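Switching the kitchen and hall over to new tubes

Jun 15, 2020

I finally replaced the fluorescent tubes in the kitchen. They had been flickering since February, and one of them took a good minute to come on in the morning. I kept putting it off because the fixture is the long kind with a plastic diffuser that never wants to go back in its slots.

The fixture is a Westerberg, four feet long, and it was in the house when I moved in. It holds two tubes. The hall has another one just like it, so I needed four tubes altogether. I bought six so I would have a pair in the closet.

I first looked at LED replacements. There are two main types, and it took me a while to get them straight. One type works with the ballast you already have, so you take out the old tube and put in the new one. The other type needs the ballast taken out of the circuit, and then line voltage goes straight to the sockets. The second type uses a little less power and there is no ballast left to fail. It also means rewiring the fixture, and after that you can't put a fluorescent tube back in it. There is a sticker in the box to warn the next person.

I went with the first type, from Stumari. The ballasts are not very old and I did not feel like standing on a ladder stripping wire over the stove. If a ballast dies I will reconsider. 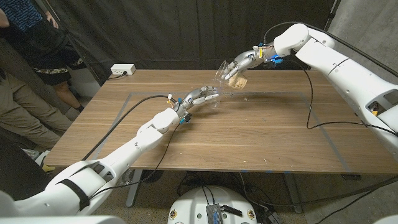
A clear cup, held over a wood tabletop.

Color was the harder choice. The old tubes were a cool white and I never liked them at night. The store had 3000K, 4000K and 5000K. I took 4000K for the kitchen and 3000K for the hall. With 3000K the hall looks like it has regular bulbs in it, and I am happy with that. The kitchen at 4000K is brighter than I expected. I can read the small print on a spice jar now. The edge of the counter by the window used to be dim and it is fine.

Putting them in was simple. Breaker off, diffuser down, quarter turn on the old tube, slide it out. The pins on the new ones were a tight fit on one end in the hall and I had to push harder than I wanted to. I wiped out the diffusers while they were down. There were a lot of dead bugs in the kitchen one.

The old tubes have mercury in them, so they do not go in the trash. The hardware store in Curow takes them at the service desk if they are not broken. I slid them into the sleeves the new tubes came in, taped the ends, and drove them over on Saturday. No charge.

I had one problem. The right-hand tube in the hall buzzed. It was not loud, but the hall is quiet and my bedroom door is right there. I swapped the two tubes and the buzz stayed on the right side, so it was not the tube. I reseated the socket and it got better. It still does it for a few seconds when it is first switched on.

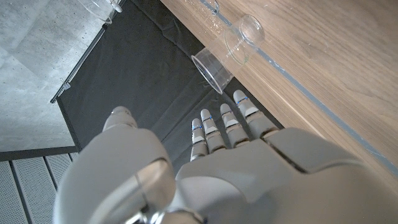 Check the ballast list before you blame the socket, wrote Plarkemov in the comments on my last post, where I had mentioned the buzz. "Every maker puts out a list of which ballasts their tubes are tested with. Mine buzzed for a month and the ballast wasn't on it. I bypassed it and the noise was gone." That was a good tip and I had not thought of it. I looked up the list. It is a long PDF sorted by part number, and the kitchen ballast is on it. The hall ballast has a label I can only half read, and the half I can read matches two different entries, one of which is on the approved list and one of which isn't.

So the hall may end up being bypassed after all. I will take the cover off again when I have a free afternoon and get a proper look at the label with a flashlight. If it is the wrong one, I will need the other type of tube there, and the ones I have can go with the spares for the kitchen.

I kept the receipt. The store takes back opened tubes for store credit as long as they have the sleeve, and I used the sleeves for the old ones, so I will have to ask about that.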